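Drive caddy (desktop computers)

A drive caddy, also called a drive tray, drive sled or drive bracket, is a carrier that holds a hard drive inside a computer case. In desktop machines it is usually a plastic part with a rail on each side, often brightly colored, which grips the drive and slides with it into a metal bay. Caddies are commonly sold as a "tool-free" feature, a claim that deserves some caution.

Design

A typical desktop caddy bends slightly so that short pins on its rails fit into the threaded holes on the sides of a 3.5-inch drive. The loaded caddy is pushed into the bay until its latches click. To take it out, the user squeezes the latches and pulls. Smaller 2.5-inch drives often need an adapter or a different caddy.

Colored plastic is generally explained as a guide to which parts the user may touch. The convention is far from universal. Some makers use one color for every release point, others color only the caddies, and a few change their scheme between models.
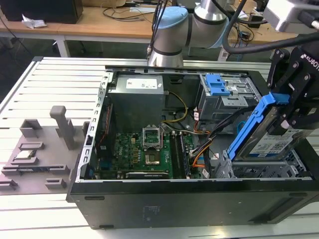 Removal and refitting are normally done with the computer switched off, unplugged and laid on its side. The data and power cables come off the drive first. In many cases they have to be moved out of the bay's path as well, and this takes longer than handling the caddy. Advertised swap times seldom say whether cables and side panels are included.

Claimed advantages

Three benefits are often repeated: faster service, less vibration and better cooling. The first is plausible for anyone replacing drives daily, but matters little to an owner who does it once in the life of the machine. The second depends on the material and the fit, and a loose caddy may rattle more than a drive held by four screws. Evidence for the third is thin, as airflow has more to do with fans and bay position.

The repair writer Ismail Zaki has argued that caddies mainly benefit the assembly line. His workshop notes, kept under the title Govon, list 626 desktop repairs, 15 of which involved a broken caddy latch. He gives no figures for stripped screws, so the comparison is incomplete.

Compatibility

No common standard exists. A caddy that fits one case may be too wide, too shallow or wrongly latched for the next, even from the same maker. Sellers of used parts frequently describe caddies as "universal," a word best ignored unless a part number is also given.

See also: Drive bay; Hard disk drive; Computer case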